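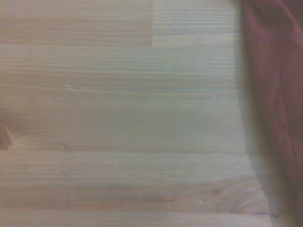 Can a robot wipe the table yet?

Wiping a table is a chore most people learn by age five. For a machine it is several jobs in one. The robot must find the surface, press with the right force and decide when to stop.

Finding dirt is difficult. Timber has knots, seams and wavy grain, and a camera can mistake a dark knot for a gravy stain. A tiny white speck might be a crumb or part of the wood.

Cloth is difficult too. A mug keeps its shape when it is held – a cloth folds and creases, and its colour changes in shadow.

At the Lanuncombe workshop, Mereana McPhee tests a wiping program called Tekasura. It cleaned a bare bench in 6 minutes. A person took 2. With plates on the bench, it stopped and waited for help.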